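拆装工位作业规范修订:四项改动自十二月起执行

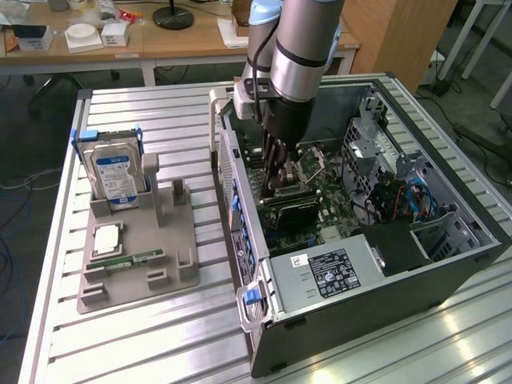
台式机拆装工位,机械臂末端夹爪位于主板CPU插座上方,左侧为零件托盘。

2023年12月1日起,Besberg车间所有台式机拆装工位改用新版作业规范。旧版从试运行阶段沿用下来,中间打过几次补丁,有些条目互相矛盾,Telton站点的同事在十月的内部核查里提了不少意见。这次把能合并的合并,过时的删掉,正文从原来的厚厚一册压到58条。全文已放在共享目录的“工位规范”文件夹里,编号641,旧版请不要再打印。

下面只讲改动较大的几处,其余条目文字有调整,要求不变。

一、插座作业的进入条件

CPU插座的触点很细,碰歪一根,整块主板基本就要送修。旧版只写了“夹爪下降时应减速”,没有写从哪里开始减,各工位自己设,差别很大。新版规定如下:

金属固定扣未完全抬起,夹爪不得进入插座上方区域。扣件状态由程序确认一次,操作员目视再确认一次,两次都通过才能继续。

夹爪到达插座上方后必须先悬停,悬停期间重新核对位置,核对不通过则原路退回,不允许在插座上方横向修正。

下降段使用单独的低速档。低速档参数由工艺组统一下发,工位不得自行改动。确实需要调整的,填变更单,工艺组批复以后再改。

夹爪上没有芯片时,同样执行悬停要求。空爪试走路径撞到插座的情况,往年记录里有。

二、零件托盘

托盘按位置放件:硬盘连托架竖放在后部插槽,CPU放方形凹位,内存条平放在长槽里。这一条看起来简单,执行得却最不整齐。核查时发现有人图方便,把两条内存叠放在一个槽里,夹爪取件时高度就不对了。

新版写明,一个位置只放一件,空位保持空着,不放螺丝、扎带或其他杂物。托盘的摆放位置以台面上的定位标记为准,挪动过托盘的,哪怕又放回去了,也要重跑一遍位置校验再开工。

CPU放入凹位时金属顶盖朝上。手拿芯片只能捏边,佩戴防静电腕带,腕带每班开工前测一次,结果记在工位日志上。

三、机箱的固定和线缆

机箱一律侧放,敞开的一面朝上,放稳后用手轻推提手一侧,机箱不应有位移。有位移的加垫或换夹具,不能靠自重将就。

机箱内部的线缆在机械臂动作之前整理好。数据线和电源线收拢到硬盘架一侧,不得横跨插座和内存槽。需要拔下的先拔下,需要保留的用可重复使用的扎带临时收住,作业完成后取下扎带并清点。

机械臂自身的线缆也列入检查。沿臂身走的线要留出转动余量,又不能垂到机箱里。检查时让机械臂低速走完全部工作路径,看线缆有没有绷紧、挂到机箱边缘或碰到提手。加装在夹爪附近的支架,紧固情况每班查一次。

电源单元不在自动拆装范围内。任何工位不得用机械臂打开电源外壳,发现外壳破损或标签缺失的机器,单独放到待处理架,由维修组接手。

四、人员进入工作区

这一条改动最大,请各班组长在班前会上念一遍。

旧版允许在程序暂停状态下伸手进工作区取件。新版取消这一做法。暂停不等于停止,伸手之前必须切到安全停止状态,确认指示灯后方可进入。手离开工作区、工具清点完毕,再由同一个人复位。换人复位的,要重新走一遍开工检查。

工作区内同一时间只允许一人操作。带教时师傅和学员也按此执行,学员动手时师傅站在急停按钮旁边。

工位周围的地面和桌面属于检查范围。通道上不留散线,椅子在机械臂运行时推到桌下,水杯和零食不得放到作业台上。后方办公桌可以放个人物品,但取放物品时不得从作业台上方探身。

记录与核查

每完成一台,工位日志记录机器编号、作业项目、异常情况和处理方式。没有异常也要写“无”,空着按漏记处理。夹爪退回的次数由系统自动记录,不用手抄。

本年度到目前为止,Besberg和Telton两地共完成台式机拆装1541台。日志质量参差不齐,有的班写得很细,有的班一整页只有机器编号。新版附了填写样张,照着填就可以。

日志保存2年。供应商Ateş到场维护时可以查阅与设备有关的部分,其余内容不外借。Saler项目的工位另有补充条款,与本规范冲突时,执行要求较严的一条。

培训安排

各班组在十二月内完成新版学习和签字。内容分为两部分,先看条文,再到工位上实操,实操项目包括托盘校验、安全停止后进入工作区、夹爪原路退回三项。未签字的人员暂不单独上岗,可以在带教下作业。休假人员返岗后补学,由班组长登记。

条文有看不明白或觉得行不通的地方,写在意见表上交工艺组,表格和规范放在同一个文件夹。意见请写清楚条号和工位编号,只写“不好用”的没法处理。

工艺组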